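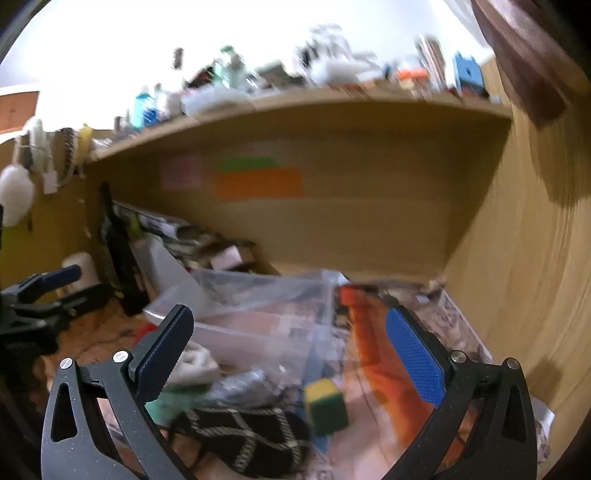
How to Fix Sticking Wooden Drawers in an Old Desk

I love this job! If you have an old desk with drawers that jam halfway, drop at the back, or need two hands and a knee to open, you can almost always sort it out in an afternoon with very little money. I've now done four desks this way, the first a huge office desk that came out of the old Gurkthorpe mill offices and the latest a little writing desk from a house sale in Stelness, and the feeling when a drawer finally glides in on one finger has not worn off at all.

These directions are for plain wooden drawers that slide on wooden runners. If yours have metal slides with ball bearings, most of this won't help you (skip down to the cleaning part, though, that applies to everybody).

What you need

A block of paraffin wax or a plain white candle
Sandpaper, 120 and 220 grit
A sanding block
Wood glue
A small hammer or rubber mallet
Two bar clamps or a band clamp
A pencil
A flashlight
A vacuum with a brush head
A few thin strips of hardwood, if the runners turn out to be worn

That's the full list. A block plane is nice if you own one, but I did my first desk without it.

Step 1: Number everything

Take the drawers out and pencil a number on the back of each one, then the same number inside its opening. Old drawers were often fitted one at a time, and two that look identical can be just different enough to bind if you swap them. I skipped this on the Gurkthorpe desk, which has six drawers down each side, and spent a good part of the evening trying drawers in holes. You might also find that somebody already mixed them up years ago. Try a few swaps before you sand anything. On one of mine that fixed two drawers right there, with no work at all!

If a drawer won't come out, look underneath for a small wooden stop or a turn button behind the front rail. Reach in from the drawer below and flip it or press it down. Don't yank on the handle. Pull low, near the bottom corners, and rock gently from side to side.

Step 2: Clean first, decide later

Vacuum the openings right to the back. You'll be amazed at what is in there. Paper clips and pencil stubs get down beside the runners and act like little doorstops, and a whole drawer can jam on one postage stamp. The mill desk gave up a stack of receipts numbered up to 1014 and a very flat pair of gloves.

Wipe the runners and the drawer sides with a barely damp cloth and leave them to dry. If you hit a gummy brown layer, it's probably old wax or oil mixed with dust. Scrape it off with the edge of a plastic card, then wipe with a little mineral spirits, windows open. Oily rags go outside, spread flat, until they're stiff and dry. Please don't ball them up in the trash.

Now put the drawers back in and try them again. A good few will be fine at this point.

Step 3: Find where it rubs

Look for shiny patches. Wherever wood has been rubbing on wood it goes smooth and a bit darker, and with the flashlight held low and sideways you'll see those spots easily. Check the top edges of the sides, the bottom edges and the outside faces near the back corners.

Nothing obvious? Scribble pencil all over the suspect edge, slide the drawer in and out a few times, and look for where the pencil has smudged or come off. It's such a simple trick and I use it on doors too.

While you're there, sight along each side from the front. A drawer that has gone out of square will rub at two opposite corners, and sanding is the wrong cure for that one. Go to Step 4. If it's square, go straight to Step 5.

Step 4: Tighten a loose drawer

Hold the drawer by the front and wiggle the back. If the joints move, they need glue. Open the loose joint as far as it wants to go (a tap with the mallet, with a scrap of wood in between so you don't dent anything), scrape off the old glue you can reach, and work fresh glue in with a toothpick.

Close it up, clamp it, and measure both diagonals from corner to corner. When the two measurements match, the drawer is square. If one is longer, shift the clamps slightly toward that diagonal and squeeze until they agree. Wipe off the squeeze-out and leave it overnight. I know the bottle says you can take the clamps off sooner. Overnight, trust me!

Leave the bottom panel dry. It is meant to float in its groove so it can grow and shrink with the weather, and gluing it can split it.

Step 5: Sand, but only a little

Start with 120 grit on the block and take a few strokes on the shiny spots only. Try the drawer. A few more strokes. Try it again. It feels slow, but you can't put wood back, and a drawer that fits nicely in damp August will be sloppy in January if you overdo it. The best time for this whole job is October or so, after the summer damp has left the house and before the heat has been on for months.

Finish with 220 so the surface is silky, and vacuum up every bit of dust.

Step 6: Look at the runners

Run a fingertip along the strips the drawer sits on. After decades of use there's often a groove, deeper toward the front, and that's what makes a drawer droop and scrape the rail below it. A shallow groove can be ignored. For a deep one, cut a thin strip of hardwood to the length of the runner and glue it into the worn channel so it brings the surface back up level. Check with the drawer in place before the glue grabs.

The bottom edges of the drawer sides wear in the same way. You can plane them straight and glue on a matching strip. It's fiddly, and it's the one part of the job where I'd say have a cup of coffee first and don't start at 9 p.m.

I buy my strips at Henriques, the lumber counter on Fuvodgate, where they keep a bin of maple offcuts by the door. Any hardwood scrap will do. Pine is too soft and will wear down again.

Step 7: Wax

The best bit! Rub the candle or paraffin firmly along the runners, the bottom edges of the sides and any face that touches the desk. You want a thin coat you can feel more than see. Slide the drawer in and out a dozen times to spread it, then add a bit more anywhere that still drags.

Skip cooking oil and spray lubricants. They soak into bare wood, swell it and collect dust, and that's where the gummy brown layer came from in the first place. Bar soap works in a pinch, though it can pull in moisture in a humid house, so I'd rather use a birthday candle if that's all there is in the kitchen.

A few problems I've run into

The drawer slides in too far. The stop is missing or worn. Glue a small block at the back of the opening, holding the drawer front flush while you mark where it goes.

It still sticks, but only on rainy days. Seal the bare wood with one thin coat of shellac on the sides, inside and out, leave it to harden, then wax again. Don't use oil finish inside a drawer unless you like your envelopes smelling of it until spring.

It smells musty. Leave it outside in the shade on a dry, breezy day, then try the shellac.

The bottom sags. Slide it out, flip it over and slide it back. If it's a solid panel with one screw or nail at the back, take that out first and put it back in afterward.

What it cost me

For the Stelness desk I spent $14 in total, most of it on glue, and the desk itself was $77. A repair shop had quoted me $312 to do the drawers alone. I don't doubt they'd have done it beautifully, but I had a wonderful time, and I've since found three more pieces of furniture in the house that need it. The dresser is next.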